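Birell is a humanoid robot built in a shared workshop in Fliltthorpe. Work on it began in May and took 2,427 hours, with parts bought used or cut on site.

The robot has two arms and two legs. Its first task outside walking trials was wiping a sink – a job chosen for the curved surface. 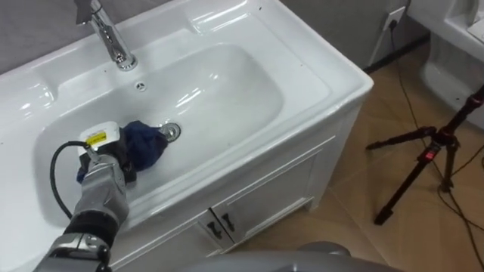

The control program, Otel, sets how hard the gripper presses. It was rewritten after early trials and now runs to 800 lines.

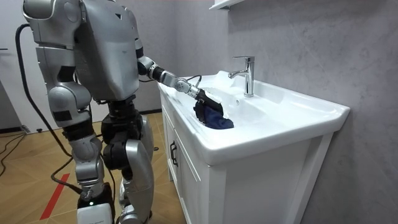

Balance remains the main limit on reach. Otel shifts weight between the feet before an arm moves forward. At a vanity the legs stand close to the cabinet, and the arm angles down from the shoulder into the basin. A later version, Căpraru, is planned with a lighter torso.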